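Workshop Notebook, Textile Conservation Section
October 2025
Entry prepared for section staff

Subject: Shrinkage trial on reproduction lining cloth, Verstraete order

The purpose of this entry is to record the washing trial carried out on the wool check supplied by Verstraete, intended as replacement lining for the Irkeck traveling trunk. The cloth arrived on a single roll, lot 1569. Its hand is firmer than that of the original lining, and the selvage is narrow and tightly woven.

Test squares were cut parallel to the warp and marked with cotton thread at the corners. They were immersed flat in softened water without detergent, rinsed, and left on blotting paper under no weight. Measurements were taken along both directions before immersion and again after the cloth had returned to room conditions.

1. Dimensional change
The original distance between threads was 172 mm. After drying, the loss was roughly 2 percent in the warp. The weft showed no change that could be read on the steel rule. The lining pattern should therefore be drafted after washing, and the whole length washed in one bath – partial lengths are not to be mixed.

2. Color and alignment of checks
No bleeding was found on the blotter. Matching of checks at the trunk corners remains unresolved. The Okano manual recommends beginning at the back panel and working forward, which places any mismatch at the front edge, where it is most easily noticed on opening.
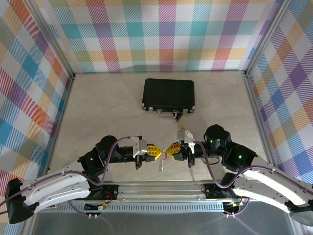 3. Adhesive
Wheat starch paste was applied to one half of a washed square and methyl cellulose to the other. The paste held more firmly at the turned edge but stiffened the cloth. Methyl cellulose left the surface supple and is preferred for the lid. The base may still require paste beneath the fold.

Fittings for the tray tapes have not been selected. Tapes of the original width are on order from Wonudness, and the stitching plan will wait for their delivery. 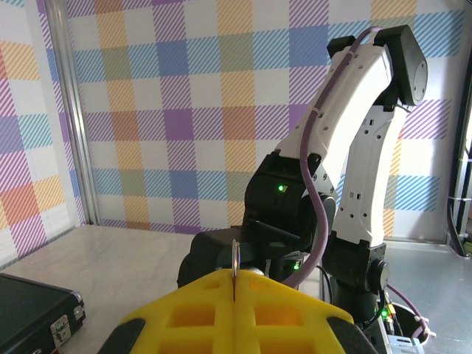
Sadia Bukhari asks that the warp figure be treated with caution until a second lot has been washed. In her view, 2 squares are too few for a cloth of this weight, and the lid lining should not be cut on the present result.

The point is accepted. Cutting is suspended, and a further length will be requested from the supplier.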